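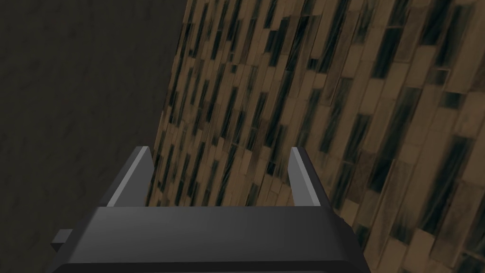 The Popcorn Problem: Do Movie Tie-In Meals Sell Any Movie Tickets?

Project report, Media and Marketing II
Liên Quan, Laurier MacDonald, Nosipho Nkosi

1. Why we did this

In February the Prerkstead, our nearest movie theater, teamed up with Tukard, our nearest sandwich counter, to promote a science fiction picture called Sirnari. You bought the Sirnari Melt, you got a code, and the code entered you in a drawing for a year of free movies. The melt was a regular turkey melt with blue mayonnaise. Laurier ate four of them in the first week and described this as fieldwork.

Our question was simple enough to fit on the proposal form: did anyone who ate the sandwich go see the movie because of it?

2. Method

We handed out a one-page survey outside Tukard over 15 lunch shifts and stopped when we had 100 usable answers. "Usable" means the person filled in both sides. A surprising number of people do not believe in the back of a page.

Nosipho also interviewed the shift manager, Hòa Bạch, who was generous with her time and less generous with her sales figures. She did tell us the store had printed 2,000 code cards, and that the boxes took up the shelf where the napkins used to go.

3. Results

Of our 100 people, 24 said they had seen Sirnari or had a ticket. That looked great until we read question six, which asked when they had decided to go. Most of the 24 had made up their minds before the sandwich existed. Three said the promotion reminded them the movie was out. One said the mayonnaise had put him off the movie, the theater and the color blue.

The drawing did better. People liked the idea of free movies a lot, including people who told us in the next answer that they never go to the movies. Several had kept their code cards without entering the code. Liên found hers in a coat pocket while typing this section.

4. Problems

We only asked people who were already buying lunch, so we know nothing about moviegoers who skipped it. Question four used the word "engagement," and two people congratulated us. Our instructor, Mr. Mạc, has pointed out that we should have surveyed the theater lobby too. We agree, and would have liked to hear it in February.

5. What we would tell Tukard

Keep the drawing and put the showtimes on the card. The card we saw had the rules, the code and a large logo, but no hint of when or where the movie was playing. Go back to regular mayonnaise.

Media and Marketing II student projects | Contact: Sang Nông, course assistant | © 2023 | Back to top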